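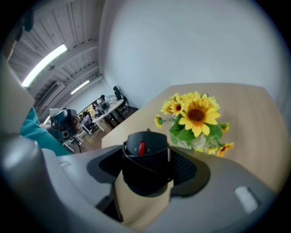
Annatjie Mahlangu had said that sunflowers which never die are a kind of lie, and that she would not have them in her house, not even on the kitchen table.

Rizwan thought about this while he wiped the leaves with a damp cloth. The flowers were on the table by the white wall, in the glass vase, with the largest one looking straight at the door. He had paid 195 for them at the market in Xaba, vase included, in November, when there was no real flower to buy at any price.

"Do they need water?" his mother asked on the telephone.

"No, Mother."

"Put a little anyway. It looks more polite."

So he put a little. Then he turned the small bloom on the right side, which hid among the leaves, but it went back slowly to its old place. He let it be.

At six o'clock Annatjie knocked. She had brought bread, and she stood a long time in front of the table with her coat on.

"The big one is well made," she said at last.

"Will you sit?"

She sat. She moved her chair so that she had the yellow petals before her, and she asked if there was butter.

Comments

Mestar233: My aunt also puts water. I laughed.

Lena P.: Did she take off the coat? I want to know.

Zilon: Please write more about the mother.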